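28/01/2020

Rain all morning, which I was grateful for, because it meant I could leave the bike at home and take the tram without feeling lazy. I had the window seat the whole way and ate half my lunch before I got to work, so by noon I was into the emergency almonds. I really must start making two sandwiches.

It was a bins day again. Lorna Rankin had left the plan on my keyboard in her tidy capitals: red and green bars, front bin, arm picks one, lifts it, puts it down somewhere else in the same bin, go again until the shift is done or the hose catches. We stopped at 1,012 examples before Christmas and everyone went off to the beach feeling pleased with themselves, and then Gorazd sat down in the new year and worked out that nearly all of December's picks had the bars lying out in the middle with plenty of room around them. The model is very good at those now. Put a bar hard up against a wall and it hasn't the faintest idea. So we are collecting the awkward ones, 600 of them if we can, and my job is to be as unhelpful as possible with the way I lay things out.

I will admit I love this part. Tobiloba says I have a gift for it, which I've decided to take as a compliment. You lean one against the side, you put two so close together that the fingers can't get between them, you poke one into the corner, and then you step back behind the line and call it, and the arm comes over and has its think. I've started naming the layouts in the log, although Lorna has asked me to stick to the numbers as well. "Church pews" was a good one. "Bus queue" was a disaster and we had to stop and reset three times.

Before lunch we did a run with me driving the arm by hand from the controller, so the system gets to see how a person would go about it. I'm slow, but Gorazd likes slow. He says the quick drivers all skip the little hesitation just above the bar where you decide which way to come at it, and the hesitation is what he wants. I thought that was rather lovely. Thirty-odd years of people telling me to hurry up, and at last somebody wants the dithering.

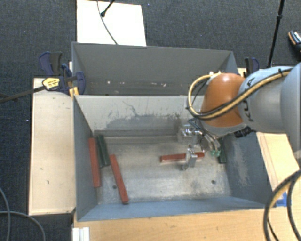
Red bar in the middle, with the green one by the wall for a neighbour. Two more of each over on the left.

The scuffed floor of that bin has turned into a bit of a talking point. Mackenzie Desjardins came over from the Atent side with her coffee and asked why we don't swap it for a new one, and Gorazd gave her the full speech about shiny patches and scratches and how a customer's bin will look like it has been dragged behind a ute, so ours had better too. I've heard it before, but she hadn't, and she stayed for the whole thing, bless her. She wants to borrow our labelling sheet for the Coughlan job. I said yes and then remembered it isn't mine to lend, so I must ask Lorna tomorrow before Mackenzie does.

The afternoon was slower. I ticked the wrong colour on a batch — red for green, and not for the first time — and didn't catch it until the summary looked lopsided. It was 29 rows, all fixable, but I had to go back through the recordings one after another and by the end my eyes were swimming. Tobiloba sat with me for the last of it and read the numbers out while I typed, which he didn't have to do. He told me all about his sister's wedding while we were at it, and the cake sounds enormous.

We keep the failed grasps too, by the way. I used to want to delete them. When I started here I thought of every dropped bar as a mark against me, and I'd feel quite hot in the face when one went clattering down with people walking past. Now I write "slipped, try 3" or whatever it was and carry on. Gorazd says he would trade ten clean picks for one honest slip. I'm not sure I would go that far, but I do sleep better.

Lejla rang as I was packing up to ask if I'd still come to Andstead with her for the fabric sale, and I said I would as long as she drives. She asked what I'd been doing all day and I said moving six bars around a metal bin, and she laughed so much she had to put the phone down. I suppose it does sound odd.

Soup for tea. Remember the labelling sheet, and two sandwiches.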